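Nonholm Shared House – progress report to the Lukáč Fund
Report 3, covering the summer up to the end of September

Hello again, and thank you for bearing with us while we got this one written. The last report was mostly plumbing and apologies, so I'm very happy to say this one is mostly about bathrooms that work and a cleaning routine that people are starting to follow (more on that further down, including the bits that still drive me up the wall).

A quick reminder of where we'd got to. You gave us money to bring the washing facilities at Nonholm up to a decent standard and to sort out how they're looked after once they're done. The building work was the easy part to describe on the application form. The looking after was one paragraph near the bottom, and it has taken up most of my summer!

Where the work stands

The ground floor bathroom is finished. The upstairs one is finished apart from the extractor, which arrived with the wrong fitting and has gone back to the supplier in Pedport. They say October. I've heard October from them before, so I've put it in the risks section as well.

The small bathroom at the back is the one I want to talk about most, as it's the one we've been using to work out the cleaning routine. It has the white vanity unit with the panelled doors, and the basin is moulded in one with the top, so there's no join between the two for muck to collect in. I was a bit sniffy about that when we chose it because it looked rather like a show home, but I take it all back. The old basins had a bead of sealant all the way round that went black every winter, and I must have scraped it out and redone it more times than I care to remember.

What we hadn't thought about was how much a glossy white bowl shows. Every speck of grit sits there looking at you. People come in from the garden, rinse their hands, and what's left behind settles on the bottom near the drain. On the old cream basins you'd never have noticed. On these it looks as if the place hasn't been cleaned for a week, even if somebody did it at breakfast. 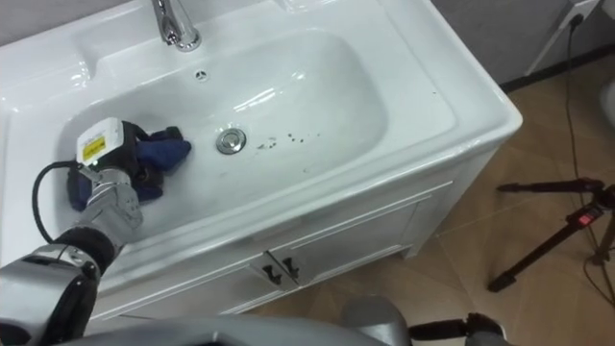 So we've spent a fair bit of time on what sounds like a very small question, namely the best way to get dry dirt out of a basin without leaving it smeared. I've ended up with strong opinions. If you go straight in with a damp cloth and rub in circles, you get grey streaks up the sides and have to do it all again. Wiping from the rim down towards the drain, in long strokes, turning the cloth over as you go, works far better. Then rinse, then go round once more with a clean side. It takes hardly any longer and the difference is plain to anyone walking in after.

We also settled the cloths. The rule now is one colour for basins, another for toilets, another for floors, and they never swap. Dark blue is basins. I chose it purely because we had a stack of them, and I do sometimes wish I'd gone for something paler, as you can't easily tell when a dark cloth is ready for the wash. The answer for now is that they go in the laundry after every session, whatever they look like.

The other thing I'd pass on to anyone doing the same job is to go easy on products. We had a cupboard full of half-used bottles when we started, and I cleared out the lot. We now have one mild cream cleaner, one descaler and washing-up liquid. The descaler is for the taps and the drain fittings only. The water round here is very hard and chrome goes cloudy fast, but if you leave descaler sitting on it you can end up with marks that won't shift. I learned that on a tap in the upstairs bathroom, I'm sorry to say. It's still there, and it's still marked.

The routine itself

The written routine fits on one side of paper and is pinned up inside each cupboard door. It starts at the top and works down: mirror, tap, rim, bowl, cupboard fronts, floor. An earlier version ran to 5 pages and had a diagram. I was very proud of it and not a single person read to the end, so that one has been quietly retired.

Cupboard fronts were a late addition. The recessed panels on the doors look smart but they've got a little ledge all the way round, and dust sits on it along with every drip that comes over the rim. A quick run along each ledge with the cloth once a week seems to be enough. We did try leaving it to a monthly deep clean and by then it had set like glue.

The back of the basin is the part that still gets missed most. It's natural enough, you stand at the front and wipe what's in front of you, and the bit behind the tap stays as it was. I've started checking there first when I do my rounds, and I've told everyone that I do, which seems to have helped more than anything I wrote on the sheet.

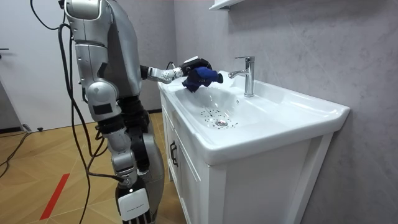 I've also been on at people about the overflow. It's a small round hole with a metal cover, easy to forget, and if it isn't wiped it gets a brown ring and then a smell. It now has a line to itself on the sheet. An old toothbrush does the job nicely.

Floors are better but not there yet. The back bathroom is narrow, and the corner between the cabinet and the wall is awkward to reach with a full-sized mop. I've ordered a smaller one with a flat head. In the meantime it's a cloth and hands and knees, and I can't pretend anyone's queuing up for it.

Money

You'll find the figures in the spreadsheet that came with this report, but in plain terms we had 2,000 pounds set aside for fittings and supplies in this period and we've spent nearly 500 of it on the cleaning side, counting the cloths, the shelving for the store cupboard and the new mop. The rest has gone on the fittings as planned. Nothing has moved between budget lines. If the extractor ends up costing more than quoted I'll come to you before I agree to anything.

What people have told us

We left a notebook in the hallway for comments and it has been a mixed blessing. Plenty of kind words about the new basins, and several people saying the rooms feel brighter, which I'd agree with. Someone wrote a full page on the direction the loo roll should hang. Someone else asked for a hook on the back of the door at a height a child can reach, and I felt a bit silly for not having thought of it. The hooks are up now in both downstairs rooms.

There was one complaint about the noise of cleaning going on early in the morning, so we've moved the start to half past nine – a bit later than I'd like, but it keeps the peace.

Things I'm worried about

The extractor, as I've said. Without it the upstairs room gets very steamy and I don't want mould getting a hold before winter.

Keeping the routine going when I'm away is the other. At the moment too much of it is in my head, and when I had a week off in August the cloths got mixed up and the basin ones ended up on the floor. I'm writing a short handover note and I'd like to try it out before Christmas by not being here and seeing what happens (nervous laugh).

Next steps

Between now and the next report I plan to get the extractor in, try the smaller mop, finish the handover note and write up the basin routine in a form that the Pedport house can use too, as they've asked for it. They have older basins with separate taps, so parts of it will need changing, and I'd like to go over and clean one or two myself before I start telling them how it's done.

You're very welcome to come and see the rooms. Any time after half past nine is fine, and if you let me know the day before I'll make sure there's cake.

With thanks from all of us at Nonholm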